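Home Projects Gallery Gear notes Contact

Gallery: shopping for a tote-handling arm
4 min read

I've spent most of this year working out what a small picking arm really costs a warehouse our size, and people keep asking me how it's going, so I figured a gallery page would be easier than another long email! We're still in the planning stage at Hornel. Harsh Agarwal runs the floor, I look after the equipment budget, and between us we've read far too many brochures.

We started in October with a wish list that had 15 lines on it. It's down to seven now, mostly my doing (sorry, Harsh). Two suppliers are left, Peltonen and Joveneo, and I've had good long calls with both. Peltonen quotes the arm, the stand and the controller as one price, so it looks scary on page one and gets friendlier after that. Joveneo goes the other way - a lovely low number for the arm, and then you meet the extras.

If you're doing a budget like this, ask early about fingers. I'd pencilled them in as a one-time purchase, and Narendra Nigam over at Drallum set me straight pretty quickly. He treats them like tires. They get a line under consumables every year, plus a spare set on the shelf, and he'd sooner trim the software package than that line. I've moved ours over and I feel much better about the whole spreadsheet.

Totes were the other surprise. We have 151 in the plan, all one model, and I fought for that. Mixing colours is fine, mixing rim shapes is asking for grief. Vivek Awasthi wanted to use up the old odds and ends from the back room first, and I do get it, but every extra shape is more setup time on the invoice. We settled on keeping the old ones for hand picking, and he's happy enough with that.

One more before the picture, and it's a dull one: leave room in the numbers for the rack itself. Ours needs new crossbars before anything gets bolted near it.

The gallery
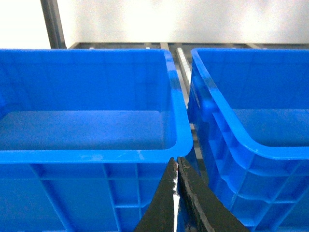
Two blue totes side by side, with the black fingertips right at the seam. Check out the scuffs along the front rim of the left one, and the scratches on the right-hand finger. I've put wear on both sides of the ledger now, totes and fingers.

What's next

Jyoti Semwal is going through the service contracts for me, and she's already found a call-out fee I'd skimmed right over. Kamol Jitpraphai has the floor plan and wants another metre of aisle, so we'll see who wins that one. I'm hoping to have both revised quotes in hand before I ask for the money, and I'll add more pictures to the page as we get further along. If you've bought from either supplier, drop me a line - I'd love to hear what your second year cost!

Contact | © Hornel gear notes | Back to top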